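Omine Home Support
Progress report to the Potell Fund
Period covered: up to the end of June
Prepared by: Hnat Marchuk, project lead

1. Summary

The grant pays for practical help in the bedrooms of people who find changing a bed, sorting clothes or keeping a floor clear too much to manage alone. Work in this period has gone broadly to plan. We made 96 home visits against a target of 100. The four outstanding visits were put off at the request of the households and will be carried over.

Spending is within budget. The one item we had not planned for was extra bedding, covered in section 4.

2. Work carried out

Each visit lasts up to two hours and normally covers one bedroom. The order of work is the same in most homes. The bed is stripped and the mattress pad checked, then clean linen goes on. Clothes left on the bed or on top of furniture are sorted with the householder into wash, keep out and put away. Shelves and bedside tables are done last if there is time.

Beds have taken longer than we allowed for. Our original plan gave 25 minutes to a double bed, and the usual time is nearer 40. Large mattresses pushed up close to a wall or a cupboard are the main cause. Fitted sheets bought in the wrong size are another, and we now measure the mattress on the first visit and write the size on the household's card. This has cut down on wasted trips.

Clothes sorting has gone better than expected. Most households want to decide for themselves what goes where and only need someone to do the lifting and folding. We have stopped bringing our own boxes, as people prefer to use the ones they already have.

3. Staffing and training

We have five part-time workers, one more than at the last report. The new worker started in the spring and has finished the lifting and handling course run by Fan Training. Two others are booked on the same course.

Workers asked for a clearer rule on personal belongings. The rule is now that pictures, papers and anything on a bedside table stay where they are unless the householder asks for them to be moved. It has been added to the handbook.

4. Money

The unplanned cost was £475 for sheets, pillowcases and mattress pads, bought from Puver for households that had no second set. Without a spare set the bed cannot be made up again on the same visit. The cost was met from the underspend on travel, which came about by grouping visits by street. We would like to make bedding a separate line in the next budget and will send a figure with the renewal form.

5. Problems

Storage remains difficult in smaller homes. Where the wardrobe and shelves are already full, clean clothes tend to end up back on the bed or on top of a cabinet within a week or two. We can't solve this with a single visit. Return visits at six weeks have been tried with a small group of households, and roughly half of them needed only a short tidy the second time.

Washing is still outside the grant. Several households have asked about it and we have told them so.

6. Next period

Complete the four visits carried over.
Offer a six-week return visit to every new household.
Reprint the household card with a space for mattress size.
Send the Fund a short note on return visits before the renewal meeting.

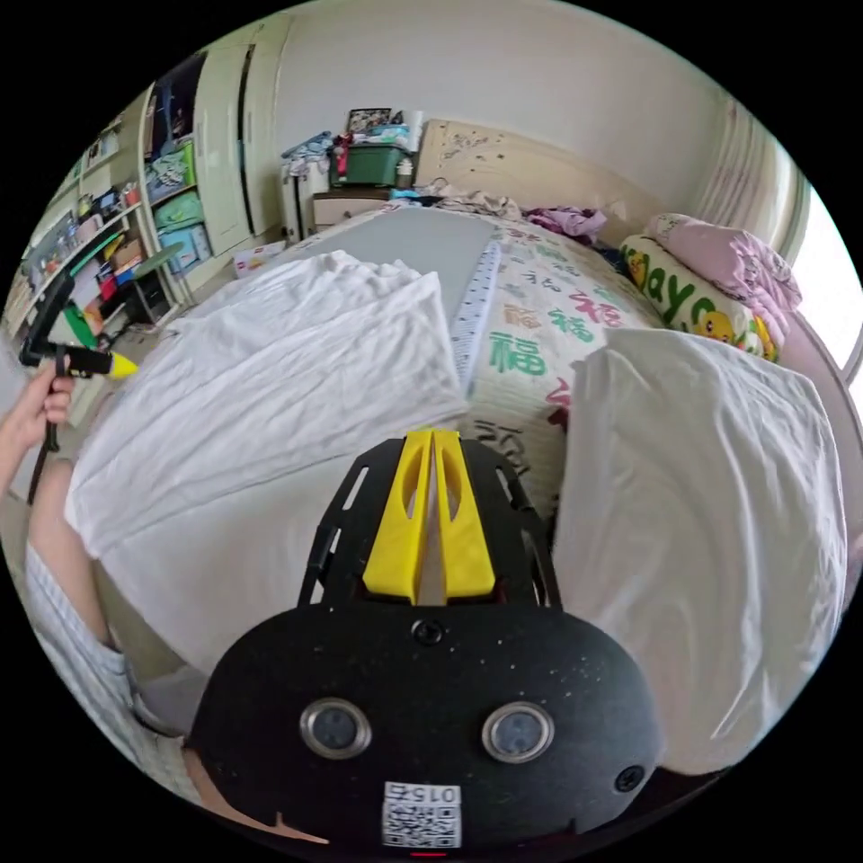
Bed linen and mattress pad during a bedroom visit, with a strip of ruler marks running down the bed.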